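Sealing the marble top, second pass

July 19, 2025

The first coat of sealer lasted 18 weeks. I had applied it in March straight over the old wax, so it never got into the stone. Water drops left dark spots in under five minutes near the sink side.

This time I stripped the wax with a neutral solvent, waited overnight, then put on two thin coats, 80 minutes apart. Excess came off with a dry cotton cloth before it could haze.
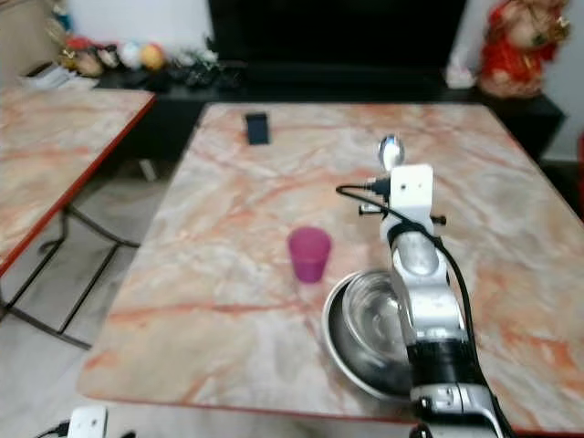 Lemon juice will still etch it. Sealer slows staining and does nothing for acid, so the coasters stay. Next check is in six months.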